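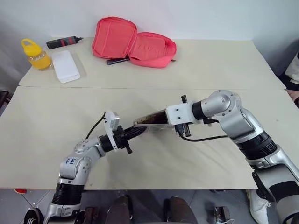
How do you decide what goes in the travel pouch and what stays on the table?
Small flat things go in the pouch, and anything with a screw lid gets its own bag.

I've been sorting my bits and pieces before the Omerero trip in February, and my friend Lina Dabbas wanted to see how it's going (slowly!), so I'm putting it all on one page.

The pink pouch opens out flat, two padded sides, and I love that I can see everything at once. The black pen is still sticking out from under it.

The jar with the yellow lid has a carrying handle, so I can just grab it on the way out the door. Big, yes, but it's coming!

Plain white box, rounded corners, nothing written on the lid. I keep meaning to label it. There are nearly 60 things on my list, so maybe tonight after dinner.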